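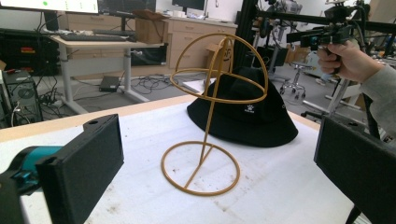

Merchandise Photography and Catalog Assistant (Accessories) – Drondale warehouse

Employer: Plovska Trading
Location: Drondale, on site
Contract: Fixed term, full time, with possible extension
Reports to: Catalog Manager
Posted: January 15, 2024

About the position

Plovska Trading supplies hats, scarves, belts and small display fittings to independent stores. Orders are placed through a trade website and a printed catalog issued every November. The catalog department is responsible for product images, measurements, written listings and stock codes for all items sold through both channels.

We are recruiting for 2 identical positions in this department. The work consists of preparing accessories for photography, recording their measurements and entering the results in the catalog database. The current range holds 3000 active product codes. A large part of the headwear section was carried over from an older database and has to be measured and listed again to the present standard before the next print deadline.

Duties

Collect sample stock from the goods-in area and check it against the delivery note.
Steam, brush and shape hats before photography. Remove tags, loose threads and lint.
Set up each item on the correct stand or form and photograph it to the house shot list (front, side, back, inside label).
Measure crown height, brim width and inner circumference with a tape or caliper, in inches and centimeters.
Write a listing of no more than 200 characters per item, using the approved word list for color, material and shape.
Enter measurements, weight and care details in the database and attach the images to the correct stock code.
Report differences between the supplier's sheet and the sample – for example, a brim width outside tolerance or a care label that does not match the fiber content.
Return samples to numbered shelving on the day they are photographed.

The position does not include retouching. Color correction and background work are done by Bratine, our outside image processor, and files are returned to the department for checking before publication. The assistant compares returned files with the physical sample under the daylight lamp and either approves them or sends them back with a written note.

Requirements

Essential:
High school diploma or equivalent.
2 years of work in a catalog, warehouse, retail stock or photo studio setting.
Accurate data entry. A short test is given at interview.
Normal color vision, with or without corrective lenses. A standard plate test is given at interview.
Ability to stand for most of the shift and to lift cartons of sample stock.
Clear written English.

Useful but not required:
Knowledge of hat construction terms (sweatband, crown, eyelet, blocking).
Practice with a tethered camera and manual exposure.
Experience with spreadsheet lookups and bulk import files.
Reading knowledge of French. Part of the headwear range is supplied by El Idrissi, and their material sheets are issued in French only.

Hours and conditions

The department works a single day shift with an unpaid lunch break. There is no evening work outside the weeks before the print deadline, when overtime may be offered. Overtime is paid at the legal rate and is scheduled in advance.

The studio is heated but adjoins the loading area, and temperatures vary in winter. Gloves, aprons and dust masks are supplied. Applicants with a known sensitivity to wool, felt or fabric stiffeners should mention it when an interview is arranged so that placement can be discussed.

Pay is hourly and depends on experience. The rate is stated in writing with the interview invitation. Paid leave accrues from the first day of employment. Staff may buy cleared samples at cost once the season's catalog has gone to print.

How to apply

Send a resume and a cover letter of one page to the Catalog Manager at the Drondale warehouse, by mail or through the careers form on the trade website. State the earliest date you could start. Do not send a portfolio; work samples are not considered at this stage.

Selected applicants will be invited to a single interview on site, consisting of the data entry test, the color test, a measuring exercise using three hats from current stock, and a conversation with the Catalog Manager. Applications are read in the order received, and the listing will be removed when both positions are filled.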